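4. Preparing Clothes and Loading the Drum

This section is for the Drustedari Jiro 80 washing machine. Before you begin, the machine must be level and connected to water as written in section 3. If the display shows the code 1154, the transport bolts are still inside. Remove them first and then come back to this page.

4.1 Sorting

1. Put all clothes on a clean, flat surface near the machine. A table is better than the floor, because small stones and hair do not stick to the fabric.
2. Read the care label of each piece. If the label is missing, choose the program Delicate.
3. Make separate groups for white, light and dark colors. New dark denim must be washed alone for the first three times.
4. Empty every pocket. Please check also the small coin pocket, which is often forgotten.
5. Close zippers, buttons and hooks. Open zippers can scratch the glass of the door.
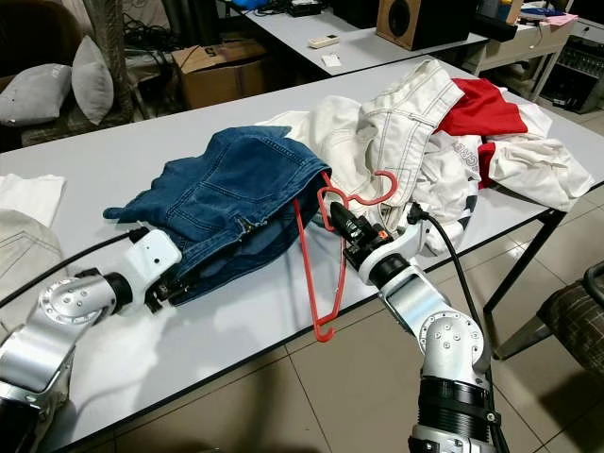
6. Turn knitwear and printed shirts inside out.
7. Put bras, thin socks and baby clothes in a washing net. The net should be filled only to the half.

Note: Belts with a metal buckle must not go into the drum, also not in a net.

CAUTION: Clothes which have touched gasoline, paint thinner or cooking oil can catch fire during drying. Do not wash them in this machine. Ask a dry cleaner for advice.

4.2 Treating stains

Fresh stains are easier than old stains. Press the spot with a dry white cloth and do not rub. For blood or egg use cold water only. For grass or coffee, put a little liquid detergent on the spot, wait 12 minutes, and start the program without rinsing the spot before.

Powder detergent should not be put directly on dark fabric. It can leave pale marks that do not go away.

4.3 Loading

1. Open the door until it stops.
2. Put in the pieces one by one. Shake each piece a little so that it is not a ball.
3. Mix large and small pieces. One heavy piece alone can make the drum shake in the spin.
4. Leave a space of one hand between the clothes and the top of the drum.
5. Look at the rubber ring of the door. If a sleeve or a strap is between the ring and the glass, push it back inside.
6. Close the door until you hear a click.
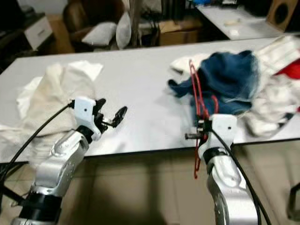

Fig. 4-2. Table for sorting.

CAUTION: Do not use force on the door. If it does not close, take out some clothes and try again.

4.4 Detergent

The drawer has three parts. The left part is for prewash, the middle part is for main wash, and the small right part is for softener. For a full drum and normal water, fill 100 ml of liquid detergent in the middle part. For a half drum, use half of this. Too much detergent makes foam, and the machine will then add extra rinses and the program becomes longer.

If you live in the area of Jurnitz, the water is hard. Please set the water level "H3" in the menu before the first wash (see section 6.2).

Note: Softener of the brand Kırmızıgül is thick. Mix it with the same quantity of water before you fill it in.

After the wash, leave the drawer and the door a little open so the inside can dry. Keep children and pets away during this time.

Text of section 4: Ximeng Shen. Revised 03/01/2026.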